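Search this site Go

Skellby library keeps its Saturdays

29 Mar 2019

Well, I can finally put the kettle on and write something cheerful for a change. Skellby library is staying open on Saturdays! I was up in the public seats at the council meeting last night (hard chairs, no heating, I kept my coat on) and the vote to drop the weekend hours was lost by five to two.

If you've missed all this, the plan to shut at weekends first came up in January, tucked away near the back of the budget papers. I only spotted it when a neighbour pushed a copy through my door. The petition on the front desk had 1,161 names by the time it was handed in, which is a lot of people for a place our size, and I know of at least one family who came over from Mikuš Road three times because the pen kept running out.

Sabina Doležal, who runs the Saturday story hour, spoke for her full five minutes and got a proper round of applause. "I have children who come in for one book and leave with a bagful," she told the meeting. "Their parents work all week. When else are they meant to come?" I thought the chair might ask us to quieten down after that, but he let it go.

There is a catch – the Saturday closing time moves from four o'clock to two, starting after Easter. I'm a bit cross about that, as I tend to wander in late, but I'll live. The reading room upstairs keeps its present hours, and the newspapers are staying too, so the crossword crowd can relax.

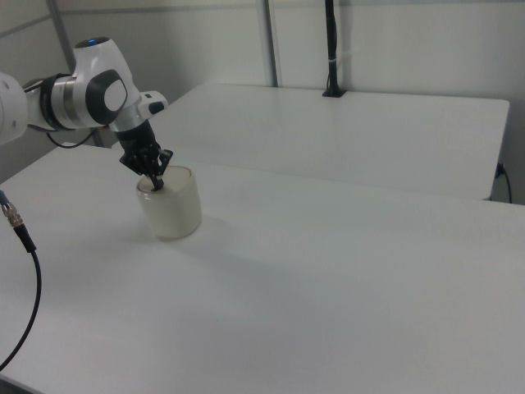
A robotic arm reaching into a jar on a white table.

Story hour carries on at half past ten, no need to book. Sabina is also after picture books in decent nick for the under-fives' shelf, so if you're having a clear-out, drop them at the desk – but please, no more encyclopaedias.

Contact us | © 2019 Skellby News | Back to top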